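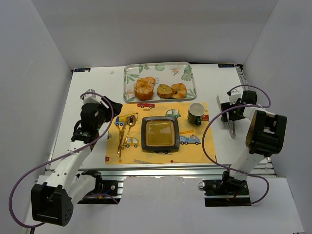
Why inspect the table setting at all, one reply to the last issue asked, when the arms, the stop circuit and the walls are the only parts that can hurt anybody? The reply went on to say that a fork out of place is a matter for the results sheet and should not hold up a run. We have kept the setting items in. On this cell the start pose of the objects decides the first path the arms take, and the first path is where most of our contact faults have come from.

Cell inspection checklist, two-arm breakfast table task
Project: Enache
Site: Bokonside laboratory
Cell controller software: Clondex
Issue date: April 23, 2024
Replaces: August issue

Scope

Covers the enclosed two-arm cell used for the repeat-placement study. To be completed before each evaluation block and again after any change to an arm, a gripper, a cable or the learned policy. Does not cover the teaching station, which has its own sheet from Claltomska.

Result codes: P = pass. C = pass with comment. F = fail, do not run. N = not checked in this block.

Section A. Enclosure and frame

A1. Side and back panels secure, no movement when pushed by hand. P
A2. Front of cell clear of bags, stools and loose leads. P
A3. Extrusion fixings at both arm bases tight to the marked torque line. C
Comment: Paint line on one bolt of the right base has worn and can no longer be read. Bolt checked with the wrench and found tight. Re-mark before the next block.
A4. Nothing resting on the front rail. P
A5. Floor line in front of the cell visible for its full length. P
Comment: The front edge between the two bases is open, so the floor line is the only thing telling a person where to stand. Treat a worn line as F.

Section B. Stop circuit and power

B1. Stop button halts both arms from slow motion. P
B2. Stop button halts both arms from evaluation speed. P
B3. Arms do not restart when the button is released. P
B4. Loss of link to one arm also stops the other. C
Comment: Works, but the second arm stops later than the first. The delay is inside the limit set in the risk assessment. Logged in Clondex as a known item. Reader's note from the August issue, that this test should be done with both link cables in turn, is accepted and now applies.
B5. Power supplies free of covers or paper. P

Section C. Arms, cables and grippers

C1. Arms in raised start pose, neither gripper in contact with an object. P
C2. Cable loop on each arm clear of the elbow through the full range used in the task. C
Comment: The purple cables stand well away from the arms near the bases. That slack is needed at full reach. Jog each arm slowly to its lowest working pose and watch the loop, not the gripper.
C3. Cable clips on the white links present and closed. P
C4. Gripper fingers square to each other, no play at the mount. P
C5. Gripper force limit read back from the controller and equal to the value on the study sheet. P
Comment: Read it back. In one earlier block the limit was typed in but not saved, and seven trials had to be thrown out.
C6. Joint housings free of knocks, loose covers or new noise. P

Section D. Table setting

D1. Placemat flat, no raised corner. P
D2. Plate at the centre of the mat. P
D3. Spoon and fork in the start pose called for by the trial card. C
Comment: The card for this block calls for crossed handles to the left of the plate, spoon bowl towards the back and fork tines towards the front. Crossed cutlery is the hard case. A grip on the upper handle can drag the lower one, and the policy has at times closed on both. Do not straighten them between trials unless the card says so.
D4. Mug upright, handle turned as on the card. C
Comment: The right gripper starts over bare table near the mug. Several centimetres of clearance is enough for the planned path. If the mug has been moved towards the gripper, reset it and do not rely on the policy to avoid it.
D5. Tray at the back of the table, food items inside the rim. P
Comment: The tray is clear plastic with a printed leaf pattern. Depth readings over clear plastic are poor and the policy has no reach target there in this block. Any arm motion towards the tray is to be stopped by hand.
D6. Table surface free of stray matter. C
Comment: Tiny white piece to the left of the tray, possibly a crumb. Wipe down and check again before the first trial.

Section E. Policy and records

E1. Policy version on the controller matches the trial card. P
E2. Training set is the fixed set of 888 recorded episodes, with no later additions. P
E3. Trial order loaded from file and not entered by hand. P
E4. Stop events written to the record with time and joint state. C
Comment: In the last full block, 107 trials, every stop was recorded but the joint state was blank for two of them. Both were stops from the button. Fault passed to the Clondex maintainers and still open. Until it is closed, the operator writes the pose on the paper card.
E5. Success judged from the written rule only. P
Comment: Placement counts when the item is released inside the marked region and the arm has withdrawn. An item that is placed and then knocked by the cable is a failure. A reader asked for this to be scored apart. It is now given its own code in the record but stays in the failure total, so that the figures can be compared with the August block.

Open actions

Re-mark bolt, right base (A3).
Clean table surface (D6).
Joint state missing on button stops (E4).

Cell released for evaluation at study speed once D6 is re-checked. A3 and E4 do not hold the block.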